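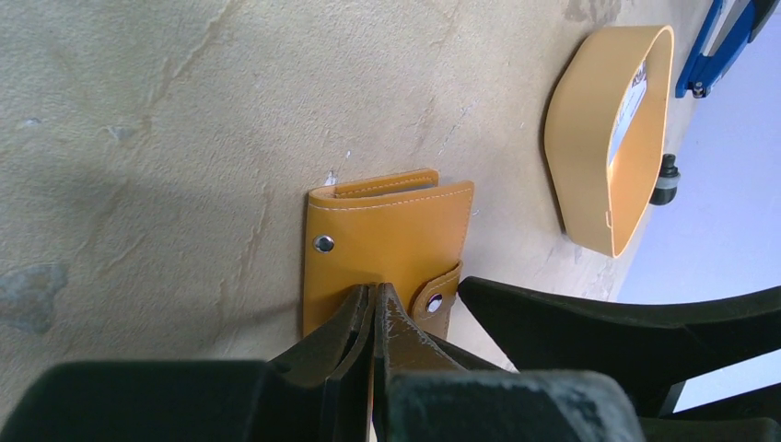
4.2 Grasping thin folded goods

Thin folded items were the hardest group in the Hunitz set, so we report them apart from the rest. Wallets, card holders, passport covers. They bend when squeezed, they slide, and a strap or snap changes the thickness along one side.

Figure 3. Wrist camera view, wallet class. The bifold is upright, with both fingers at the lower edge.

Training used 3000 grasps over all classes, of which 798 were folded goods. Labels came from the wrist camera only - no overhead view, no depth. We kept the Povix baseline as is and changed one thing, the grasp point proposal. The baseline goes for the center of the visible area. Ours goes for the lower edge and closes in two steps, first to light contact and then to the set force. A short wait between the two steps lets the leather settle.

Closing in one step was faster but tended to tilt the item. With two steps tilt was less common, and most of the remaining failures were at the strap side, where the snap adds height and one finger touches before the other. We tried 4 force levels. Level 1 dropped heavier wallets during transfer, level 4 left marks on soft leather, so all results below use level 2. Level 3 was close and we did not seperate the two any further.

Each test item was run 5 times per method, starting pose changed by hand between runs. Finger pads were not replaced during the test. Wear on the coating may matter for friction, we did not measure it.

The Riis planner was used for the arm in both methods, same speed limits. Items from the Zosona subset were left out of training and used for for testing only. Color seems to play little role here, but the subset is small. Shiny leather did cause a few bad edge detections, mostly along the top fold under direct light. Those runs are counted as failures, even when the item was lifted.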